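La lettre de Hovine, rubrique Consommation

Dix ans de garantie, mais sur quoi ?

Depuis janvier, l'enseigne Koster affiche dans ses rayons informatiques un autocollant vert qui promet une « durée de vie engagée ». Kisine a suivi avec un macaron bleu, Fillham avec une mention en petits caractères au dos de la facture. On nous explique que le consommateur va enfin acheter moins souvent et mieux. Je veux bien. J'ai quand même demandé les conditions aux trois, et je les ai lues, ce qui m'a pris une soirée que je ne récupérerai pas.

Chez Koster, l'engagement porte sur la « disponibilité des pièces essentielles ». La liste des pièces essentielles n'est pas jointe. Elle est, m'écrit le service clientèle, « consultable sur demande en magasin ». J'ai fait la demande en magasin. Le vendeur, charmant, m'a renvoyé vers le service clientèle.

Chez Kisine, c'est plus clair et ce n'est pas mieux. L'alimentation, le ventilateur et le disque sont couverts. La carte mère ne l'est pas, le boîtier non plus, et la main-d'œuvre reste à la charge du client dès la troisième année. Le forfait de diagnostic coûte 130 euros, remboursés si le client accepte le devis. Pour une tour achetée il y a cinq ans, beaucoup de gens feront le calcul et repartiront avec une machine neuve sous le bras. On peut soupçonner que le tarif a été fixé en connaissance de cause.

Fillham, de son côté, garantit « la réparabilité ». J'ai cherché la définition du mot dans les 14 pages de conditions générales. Il y figure souvent, il n'y est défini nulle part. Un appareil que l'on peut ouvrir avec un tournevis est-il réparable si la pièce n'existe plus ? Le document ne tranche pas, et le standard non plus.

Je me méfie aussi de l'argument écologique, qui sert un peu à tout. Prolonger la vie d'un ordinateur de bureau est une bonne idée, personne à la rédaction ne dira le contraire. Mais aucune des trois enseignes ne publie le nombre d'appareils effectivement remis en service, ni ce que deviennent ceux qui ne le sont pas. « Revalorisés », m'a-t-on répondu. Le verbe couvre aussi bien la revente d'occasion que la benne à métaux.

Reste la question du logiciel, absente des trois brochures. Une tour en parfait état matériel peut se retrouver privée de mises à jour de sécurité, et là, ni l'autocollant vert ni le macaron bleu n'y changent grand-chose. Quand j'ai posé la question chez Kisine, on m'a conseillé un modèle plus récent, en promotion à 236 euros avec reprise de l'ancien. Je n'étais pas venu pour cela.

Que faire en attendant ? Demander la liste des pièces par écrit avant de payer. Garder la facture et le ticket de caisse, les deux, car Koster exige le second. Faire préciser si le prix du diagnostic est déduit ou remboursé, la nuance compte quand le devis est refusé. Et se renseigner sur ce qui se paie en dehors de l'enseigne : une alimentation standard se change vite, à condition que le constructeur n'ait pas choisi un format maison. 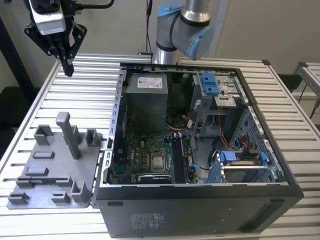
Ghizlane Nasr nous écrit qu'elle n'est pas d'accord avec le ton de cette rubrique, dont elle avait lu la première version sur notre site. Elle a fait jouer l'engagement de Koster au printemps pour une alimentation hors d'usage, n'a rien payé, et trouve que l'on décourage les gens d'essayer. Le magasin avait la pièce en réserve, dit-elle, et elle aurait sans doute mis 200 euros dans un remplacement si elle nous avait écoutés.

Dont acte. Je note tout de même que son appareil avait deux ans et relevait donc encore de la garantie légale, avec ou sans autocollant. C'est après que l'engagement de Koster est censé servir, et sur cette période-là je n'ai reçu aucun témoignage, ni bon ni mauvais. Ceux qui ont tenté l'expérience avec une machine plus ancienne peuvent écrire à la rédaction, en joignant si possible une copie du devis. Nous masquerons les noms avant toute publication.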